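How to Clear Snacks Off the Table Before Dinner
By Sarla Bhatt

Pick up the wrapped snacks first. Sort sealed bars and packets into one bin, opened ones into another. Cords and small boxes go in a drawer — not with the food.

Lift the tablecloth by its corners and shake it outside. Lay it back and smooth the creases from the middle out.

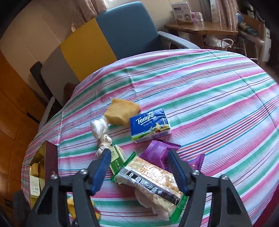

Do opened packets need a clip?
Fold the top over twice and clip it, then eat what's inside first.

Set the plates last.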